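Why Does the Sea Look Blue and Green?

Fill a glass with sea water and hold it up to a window. The water has hardly any color. Now look out at the bay the same water came from, and it may be blue, green, gray or something in between. How can clear water make a colored sea?

The answer starts with sunlight. Grown-ups often call it white light, but it is a mixture of every color in the rainbow. When the colors are spread out, you can see red, orange, yellow, green, blue and violet.

Between blue and green
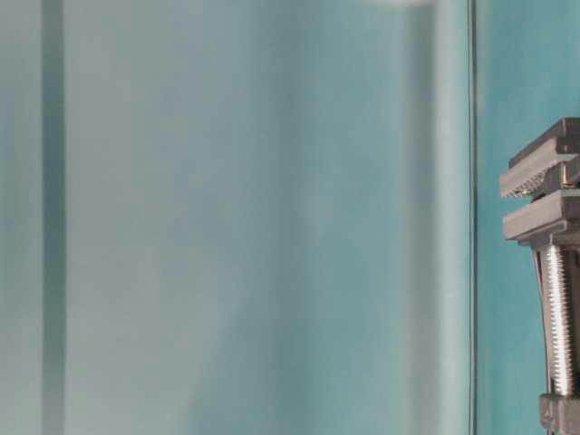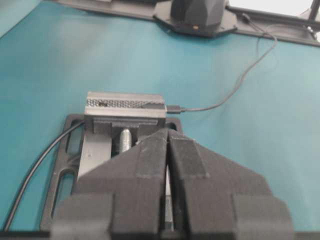 Water soaks up some colors faster than others. Red goes first. A red swimsuit looks bright at the surface, but a diver who wears it deep down will see it turn dull brown and then nearly black. Orange and yellow fade next. Blue light travels the farthest before it is soaked up, and some of it bounces back up toward your eyes. In deep, clean water, blue is most of what is left.

A glass of water is too small for this to show. The light only passes through a few inches of water, and almost all the colors come out the other side. A bathtub is a little better. If your tub is white, fill it up and look at the deep end. You may notice a very faint blue tint.

Where does the green come from?

Many seas are greener near the shore. The green comes mostly from living things called phytoplankton (say "FY-toe-plank-ton"). They are so small that you need a microscope to see most of them. Like the leaves on a tree, they contain a green material called chlorophyll, and they use it to make food from sunlight. Where there are a lot of them, the water looks green.

Rivers change the color too. The Ralen River runs 557 miles from the hills to the coast at Endale, and it carries mud the whole way. After heavy rain the water in Endale Bay turns brown. When the rain stops, the mud slowly sinks and the green comes back. It usually takes 3 days, sometimes longer if the wind keeps stirring up the bottom.

Two islands, two colors

The islands of Flasia and Flollura are only 8 miles apart, but the sea around them looks quite different.

Flasia has shallow beaches with pale sand. Light goes down through the water, hits the sand and bounces back up. It has not traveled far enough to lose all its green, so the sea there is a light blue-green. People call this color turquoise.

Flollura has steep cliffs instead of beaches. On its west side the sea floor drops to 690 feet a short boat ride from the rocks. No light comes back from the bottom there - it is too far down. The water looks dark blue, even at noon in July.

What about the sky?

The top of the sea works a bit like a mirror. On a sunny day it reflects blue sky, and on a cloudy day it reflects gray cloud. This is why the same bay can look cheerful in the morning and dull by 4 o'clock. The water is the same, but the light has changed.

Try it yourself

You will need a clear glass, some water, a flashlight and a few drops of milk.

Fill the glass with water and stir in the milk. Make the room dark. Shine the flashlight through the side of the glass and look at it from the front, then from the side. The tiny bits of milk scatter the light, much as tiny bits of mud scatter it in the sea. Add a few more drops and look again.

Words to know

Chlorophyll: the green material that plants use to make food from sunlight.
Phytoplankton: tiny living things that drift in water and make their own food.
Reflect: to bounce light back.
Scatter: to send light off in many directions.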